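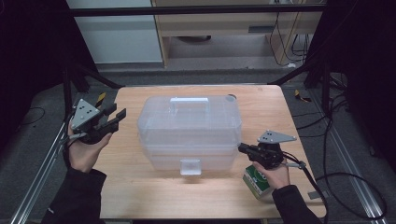

Handgreifer selbst bauen, Teil 2: Kabel, Platte und die Übung mit der Kunststoffbox

19. Februar 2019

Im ersten Teil ging es um Finger und Gehäuse. Jetzt kommen die Montageplatte und die Kabel dran, danach wird geübt. Gebaut wird nach dem Entwurf von Shigeru Kaneko, den wir in der Werkstatt Stusik leicht geändert haben.

Die Dreiecksplatte wird oben auf das Gehäuse geschraubt. Schrauben erst nur anlegen, Platte ausrichten, dann über Kreuz festziehen, soweit das bei drei Löchern geht. Das Kabel führt man nach außen weg und lässt 800 mm Spiel bis zur ersten Befestigung am Aluprofil. Bei uns waren es zuerst 268 mm - damit kommt man kaum bis zur Tischmitte.

Vor dem ersten Versuch die Finger zehnmal ganz öffnen und schließen. Sie müssen sich in der Mitte auf ganzer Länge berühren. Bleibt oben ein Spalt, die Gelenkarme lösen und neu ausrichten.

Zum Üben nehmen wir eine durchscheinende Aufbewahrungsbox mit Deckel und Verschluss. Ein Greifer hält den Unterkasten an der Wand, der andere löst den Verschluss und führt den Deckel nach oben. Nicht am Tragegriff ziehen, sonst hebt man die ganze Box an.

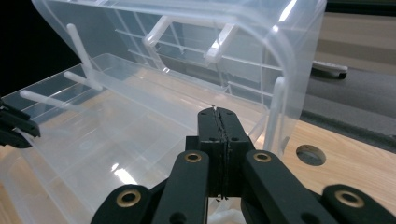

Wenn der Deckel offen steht, den Griff langsam lösen und prüfen, ob er von selbst stehen bleibt. Dann eine kleine Schachtel hineinlegen und die Box wieder schließen. Rutschen die Finger auf dem glatten Kunststoff, hilft ein Streifen Gewebeband auf den Innenflächen. Das Band nutzt sich ab und muss ab und zu erneuert werden.

Die geänderten Druckdateien für die Platte liegen im Projektordner Buvham. Teil 3 behandelt die Kalibrierung.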